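## Memory order on a second-hand workstation board

The spare-room machine has been getting slower to boot since March, and in June it started refusing to boot at all about one time in four. The fault code was two long beeps and a pause. I had the service guide as a scanned file, and it says two long beeps means "memory or memory path". That covers the modules, the slots, the socket and the board, so it doesn't narrow things down much.

The machine is an ex-office tower I bought from Myklebust, the surplus place near the rail yard, for $20. It came with no drives and a power cord with the wrong plug. I use it for file storage and for the Busuta water-level logs, which I keep as plain text and back up every night. None of that is demanding. It does need to come back up by itself after a power cut, and a one-in-four failure rate on a cold start rules that out.

### What I checked first

1. Power supply, under load, with a meter. All rails in range.
2. Coin cell. It read low, so I replaced it. No change in the beeps.
3. Drive cables, unplugged completely. Same beeps with no drives attached.
4. Video card, swapped for an older one. Same.

That left memory. The modules were a mixed set: two from Mallex and two with the labels worn off. I pulled them all and ran each one alone in the first slot, ten cold starts per module with a wait between each. Every module passed. Tested in pairs, they failed now and then in a way that followed the slot and not the module.

I should have started with the slots. It would have saved me an evening.

### The slots

Dust was the obvious suspect. The tower had spent years under a desk, and there was a grey felt of it packed into the front intake. I vacuumed the intake from the outside, then used a hand blower on the inside with the tower on its side. Canned air works too, but keep it upright or it spits propellant on the board.

For the slots themselves I used a soft brush along the channel, blower after that, then a strip of lint-free card dampened with isopropyl and drawn through once in each direction. Let it evaporate fully before anything goes back in. I gave it 20 minutes, which is more than it needs. The module edges got the same alcohol on a cloth. I don't use a pencil eraser on contacts. It works, but it leaves crumbs and takes some plating with it.

The heatsink came off as well. The old paste had gone hard and chalky, and I wanted a look at the socket hardware while everything was apart. If you do the same, clean the top of the processor before you open the lever, or leave the lever closed altogether. I left it closed. The bracket was tight and I had no evidence against the socket.

### Slot labels

The printing on the board is small but it does tell you what you need. Each label gives the slot number and the processor it belongs to, in the form DIMM2_CPU1. On this board the physical order and the fill order are different. The latch colours are the other cue: they alternate, white and then black with a white tip, and the service guide fills one colour before it starts on the other. 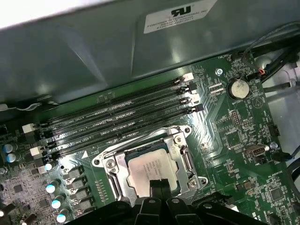 Lakshmi Pillai wrote in after my earlier note on this tower to say that her own board would only train reliably with matched modules in the same-coloured slots, and that mixing sizes across a pair gave her the same two long beeps. She suggested filling one pair only and leaving the rest until the logs showed a clean week.

I followed that. The two Mallex modules went into one colour pair, pushed down until both latches closed without help. New paste, heatsink back on, screws tightened crosswise a turn at a time.

Results so far: 20 cold starts, no beeps. The full memory test in Isum took around five hours and reported no errors. The unlabelled modules are in an antistatic bag on the shelf, and I'll try them as the second pair once the machine has run through the month. The front intake now has a piece of filter foam over it, cut slightly oversize and held in by friction.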